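Projektbericht: Becher am Gemeinschaftstisch
Studienprojekt im Modul Nutzung von Arbeitsräumen, Standort Dornach

1. Ausgangslage

Im Großraumbüro in Dornach steht ein langer weißer Tisch, an dem gearbeitet, gegessen und besprochen wird. Eine feste Zuordnung der Plätze gibt es nicht. Wer kommt, setzt sich, und wer geht, lässt oft etwas stehen. In den meisten Fällen ist das ein Becher.

Unser Projekt mit dem Kurznamen Morkesent befasst sich mit der Frage, wie Becher auf so einem Tisch stehen bleiben, wer sie wegräumt und was sich daran mit einfachen Mitteln ändern lässt. Die Gruppe bestand aus 4 Studierenden. Die Arbeit lief über ein Semester, die Beobachtungen fanden im Januar statt.

2. Vorgehen

Zuerst haben wir den Tisch in Zonen eingeteilt: Tischmitte, vordere Kante, hinteres Ende. Danach wurde in festen Abständen notiert, was in welcher Zone lag oder stand. Erfasst wurden Becher aus Papier und Kunststoff, Servietten und Taschentücher sowie sonstige Kleinteile. Laptops und Taschen haben wir nicht aufgenommen, da sie in der Regel von ihren Besitzern mitgenommen werden.
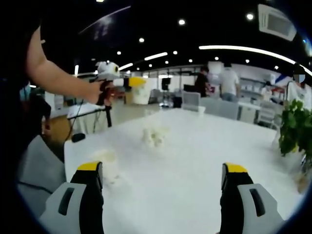
Die Einteilung in Zonen hat sich bewährt, musste aber einmal angepasst werden. Das hintere Ende war anfangs zu groß gewählt, sodass dort fast alles hineinfiel. Nach der Korrektur ließen sich die Einträge besser vergleichen. Die ersten beiden Beobachtungstage haben wir deshalb aus der Auswertung genommen.

Insgesamt liegen 3188 Einträge vor. Ein Eintrag entspricht einem Gegenstand zu einem Beobachtungszeitpunkt. Ein Becher, der den ganzen Vormittag steht, taucht also mehrfach auf. Das ist bei der Auswertung zu beachten. Die Einträge wurden in der Tabellenvorlage Dustivis gesammelt, die wir aus einem früheren Kurs übernommen und um eine Spalte für die Zone ergänzt haben.

3. Ergebnisse

Becher stehen selten allein. Sobald ein benutzter Becher in der Tischmitte steht, kommen weitere dazu, meist direkt daneben. Bei Servietten ist der Effekt schwächer. Sie bleiben eher an der vorderen Kante liegen, dort wo gegessen wurde.

Am längsten bleiben Gegenstände am hinteren Ende stehen. Die mittlere Standzeit lag dort bei 102 Minuten und damit deutlich über der in der Tischmitte. Wir führen das darauf zurück, dass dieser Bereich von den meisten Plätzen aus schlecht zu erreichen ist – man müsste aufstehen oder sich über den Tisch beugen.
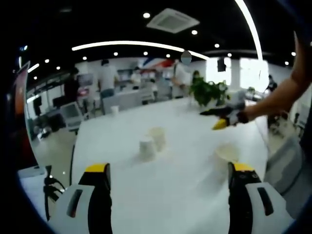

Abb. 2: Gemeinschaftstisch mit Pappbechern, im Hintergrund das Großraumbüro

Gegen 11 Uhr und noch einmal gegen 15 Uhr nimmt die Zahl der Becher zu. Weggeräumt wird in größeren Abständen und dann meist alles auf einmal. Einzelne Becher nimmt kaum jemand mit, auch nicht auf dem Weg zur Küchenzeile.

4. Erprobte Maßnahme

In der letzten Phase haben wir ein Tablett der Serie Stougaard ans hintere Ende des Tisches gestellt. Es hatte keine Beschriftung. Benutzte Becher sollten dort gesammelt und gemeinsam weggetragen werden. In dieser Zeit wurden nahezu 100 Becher auf dem Tablett abgestellt. Die Tischmitte war dadurch spürbar freier.

Weniger gut lief das Wegtragen. Das volle Tablett blieb an mehreren Tagen bis zum Abend stehen. Eine Regelung, wer dafür zuständig ist, gab es nicht und war auch nicht Teil des Versuchs.

5. Einschränkungen

Beobachtet wurde nur ein Tisch in einem Raum. Ob die Ergebnisse für kleinere Tische oder für Räume mit festen Plätzen gelten, können wir nicht sagen. Außerdem wussten einige der Anwesenden vom Projekt und haben möglicherweise anders aufgeräumt als sonst. Eine Befragung war geplant, kam aus Zeitgründen aber nicht zustande. Der Fragebogen liegt im Anhang bei und kann von einer folgenden Gruppe verwendet werden.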